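Place Marketing and the Small City
Handout 8: Reading the "Why Live Here" Page

Bring this to the seminar, along with the two town pages you printed last time. If you printed them double-sided, you will be flipping a lot.

1. The case

Our town for this session is Preswood, which has a river, a market hall and a page on its own website called Discover Preswood. The page runs to 206 words. Ten of them are "vibrant" or one of its cousins (lively, buzzing, bustling, thriving). The word "bus" does not appear, though there is a bus.

Compare Trendutitz, which is smaller, hillier and harder to spell. Its page opens with the train timetable and the price of a swimming pool ticket. Students tend to find it dull on first reading and then, by the end of class, want to move there.

2. Terms you will need

Heritage hook: the old thing mentioned in the first sentence. Usually a wall, a bridge or a charter. Preswood has a charter, kept in a drawer.

Quarter: any two streets with a coffee shop between them. Preswood has a Cultural Quarter, a Makers' Quarter and an Old Quarter. The Old Quarter was named last February.

Hidden gem: a business that has paid to be in the directory.

Well connected: near a road that goes somewhere else.

3. Who is the page for?

Most pages of this type try to speak to visitors, new residents and investors all at once. A visitor wants to know where to park. A resident wants to know when the recycling goes out and if the dentist is taking patients. An investor wants neither, and will be sent a separate brochure with a skyline on it.

Mark each sentence of the Preswood page V, R or I. Where you can't decide, write a question mark. My own copy has more question marks than letters.

4. Walking the claim

For the assignment, pick one claim from a page and test it on foot. Last year a group took "everything within easy reach" and walked from the Adugna housing blocks to the market hall. It took them 96 minutes there and back, including a stretch of road with no sidewalk and a long wait at a crossing.

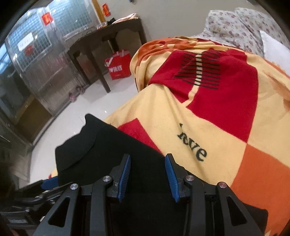 Write up your walk in two pages. Say what time you set out, as a town center at 10 a.m. and the same one at 6 p.m. can be two different places. Talk to at least one person who lives there and is not selling you something.

Do not use the word "vibrant" unless you are quoting. I do check.

5. Reading for next session

The Fomerov housing survey, chapters on rents and on noise. Skip the foreword, which was written by the people who did the page.

Late papers lose a grade per day. Rain is not an excuse, particularly if your town's page says it has a mild climate.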